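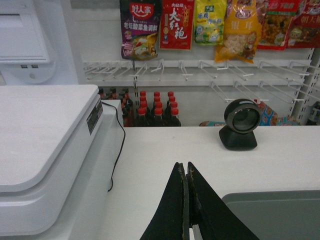

*The checkout counter as the wrist camera gets it, with the scanner to the right and the seasoning packets hanging behind.*

I have been writing control software for the better part of my working life, and I've grown fonder every year of the dull parts of it. So let me make a case, at some length I'm afraid, for the dullest of all – deciding what a robot should ignore.

Look at how much is going on behind that counter. There are dark bottles with red caps packed in together, bright packets on hooks, price-tag holders poking out every which way. To a shopper it's a shelf. To a perception stack it's a crowd of lovely, confident detections, all of them behind the work and most of them none of the planner's business.

When Reiko Minami and I began on Dalia, our planner, we did what everyone does and fed it everything. It was a generous idea and a slow one. A single planning cycle took 558 milliseconds, and a good share of that went on politely considering groceries. Hongjun Tan suggested we draw a boundary at the back edge of the counter and keep full attention for whatever sat in front of it. I argued with him for most of a Thursday (I'm stubborn, and he's very patient), and then we tried it. The cycle came down to almost 40.

I know the usual reply, that bigger models will sort all this out and hand-drawn boundaries are a crutch. Perhaps they will! I'd be delighted. But a cable looping beside a white device on the counter matters a great deal to two closed fingers, and I would like the software to spend its worry there first.

My colleagues at Fardale would rather learn the boundary from data, and Yichen Jia has four versions of that on the go. I hope one of them wins. Until then I'll keep my line in the config file, where a tired person can find it and change it before lunch.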